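Rediseño de un rincón de aseo compartido
Informe final del proyecto – Taller de Interiores Pequeños
Autora: Ngân Vương
Entregado el 21 Jul 2023

1. De dónde sale el proyecto

En el taller nos pidieron elegir un espacio que usáramos de verdad y proponer mejoras con un presupuesto muy ajustado. Mis compañeros eligieron cocinas y dormitorios; yo me quedé con el rincón del lavabo del local Garedine, que llevaba desde febrero volviéndome loca. Es un sitio por el que pasa todo el mundo, donde se apoya de todo y donde nunca hay una superficie libre cuando llegas con las manos llenas de pintura. ¡Me pareció un tema estupendo! Y cuanto más lo estudiaba, más me gustaba.

El presupuesto máximo era de 700 euros, con montaje incluido. La propuesta final se queda en 488, así que hay margen para imprevistos (que en fontanería siempre aparecen, según me avisaron en la tienda Cedgate).

2. Método

Dediqué las primeras semanas a medir y a mirar. Dibujé la planta a mano, anoté por dónde entra la gente y hacia qué lado deja las cosas, y pasé un cuestionario corto entre quienes usan el local. Las respuestas fueron muy generosas, algunas con dibujo incluido. La queja más repetida tenía que ver con el suelo: los productos de limpieza, los papeles y las cajas acaban en él porque no hay balda ni armario cerca.

También hice 2 maquetas de cartón a escala. La primera era demasiado ambiciosa, con un mueble alto que tapaba el paso. La segunda ya se parece a lo que propongo aquí – un mueble bajo, abierto por delante y con ruedas, que se puede apartar para fregar.

3. Referencias

La mejor guía fue el catálogo de Anari, sobre todo las páginas de baños estrechos. De ahí saqué la idea de separar lo que se usa a diario de lo que se usa una vez por semana. El manual de Mac an tSaoi me sirvió para las alturas y para entender por qué una balda demasiado profunda termina siempre llena de cosas olvidadas al fondo. Lo recomiendo muchísimo, aunque los dibujos sean antiguos.

4. El lavabo y lo que lo rodea
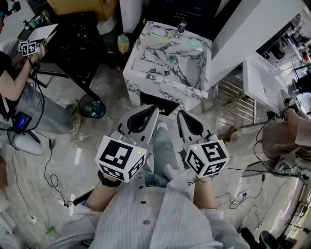 Decidí muy pronto que el lavabo no se tocaba. Es la pieza con más carácter del rincón y cambiarlo se habría comido el presupuesto entero. Es cuadrado, de mármol blanco con vetas gris oscuro, y el borde ya funciona como repisa: la jabonera blanca queda a un lado del grifo cromado y un platito redondo verde pálido al otro. A partir de ahí elegí los colores del mueble, un blanco roto con los tiradores en ese mismo verde. La botella amarilla que está a la izquierda, junto a la mesa negra, pasaría a la balda inferior, y los papeles de la mesa tendrían una bandeja propia.

El mueble nuevo mide 328 milímetros de fondo, lo justo para guardar botellas en dos filas sin invadir el paso. Lleva una barra lateral para la toalla y un cajón poco profundo para lo pequeño.

5. Lo que falta por resolver

Me queda pendiente la iluminación. Probé un aplique con luz cálida y el mármol se volvía amarillento, cosa que no me convenció nada, y con luz neutra la pared resultaba un poco triste. Me gustaría repetir la prueba por la noche, con la puerta cerrada y el mueble definitivo ya en su sitio. También quiero comparar dos tipos de rueda, con freno y sin él, antes de encargar las piezas.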